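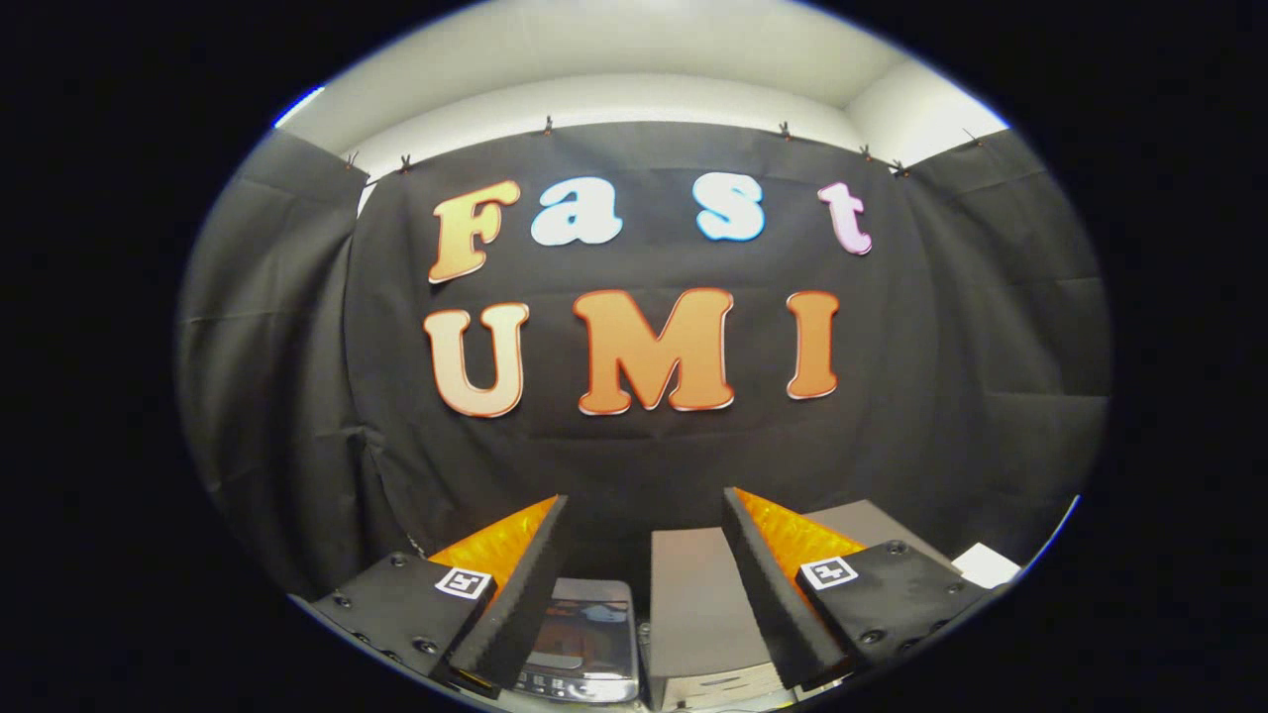

Setting Up a Spare Room for Documentary Screenings

A feature-length documentary is mostly speech. Interviews, archive audio and narration carry it, and a good share of the picture is old tape or film that was never sharp. A room arranged for sports or action movies will play it, but the settings that suit those are often wrong here. The notes below cover a small room with one projector or one television and seating for up to nine people.

Light control

Treat the windows first. Blackout lining sewn or pinned to the back of an existing curtain works better than a separate blind, which leaks down both sides. Let the lining overlap the wall by four inches at each edge and close the top gap with a strip of felt.

Switch off anything in the viewer's line of sight that has an indicator lamp. If the lamp can't be switched off, cover it with two layers of black electrical tape. Do not tape over an infrared receiver window or a ventilation slot.

For a television, leave one dim lamp on behind the set. For a projector, no lamp at all.

Picture settings

Start from the mode labeled Cinema, Movie or Filmmaker. Then check the following in the menu:

Motion smoothing: off. Archive footage shot at mixed frame rates looks worse with it than anything else does.
Sharpness: at or near minimum. Grain and tape noise are in the source, and sharpening draws an outline around them.
Noise reduction: off for film, low for videotape.
Overscan: off. Name captions sit low on the screen and can lose their bottom edge.
Aspect ratio: original or auto. Older interviews in a squarish shape should have black bars left and right. Stretching them widens every face.

Write the settings on a card and keep it with the remote. Firmware updates sometimes reset them.

Sound

Dialogue problems are more common than picture problems. If there is a center speaker, raise it by two or three decibels before raising the overall volume. On a plain stereo pair, pull both speakers forward to the front edge of the shelf. A speaker pushed back between books sounds muffled.

Turn off any setting called Stadium, Hall or Live. Night mode is acceptable where the music is much louder than the interviews, but it also lifts tape hiss.

A hard-floored room will echo. A rug between the speakers and the first row does more than the same rug under the chairs. Heavy coats on a rack against the rear wall are a fair substitute for acoustic panels.

Subtitles

Test them before the audience arrives — many discs carry both full captions and a track for foreign-language passages only, and the menu names are not consistent. Set the text to white with a thin dark outline. A solid box behind the text hides the on-screen captions that identify each speaker.

If seats are in two rows, sit in the back row and confirm that the bottom line of text clears the heads in front. Raise the screen or lower the front seats. Moving the subtitles up the picture is the last resort.

Seating and cables

The first row should be no closer than one and a half times the width of the screen. Stagger the second row by half a seat.

Run cables along the wall in low-profile channel. Where one must cross a walkway, use a rubber floor cover and keep signal and power in separate grooves. An HDMI cable longer than roughly 20 feet may drop out at higher resolutions. Use an active cable and check which end is marked for the display.

Checks before starting

Play four minutes from the middle of the film. The opening logos and titles say little about how the rest will sound. Choose a passage with an interview followed by archive material, and set the volume on the interview.

Disable screen savers, sleep timers and notifications on the player. Log in to the streaming service beforehand, and download the title if the service permits it.

Leave the projector fan running after the film until it stops by itself. Clean the dust filter in February and again at the end of summer, more often in a room with carpet.

Vivek Tiwari
Last revised December 2022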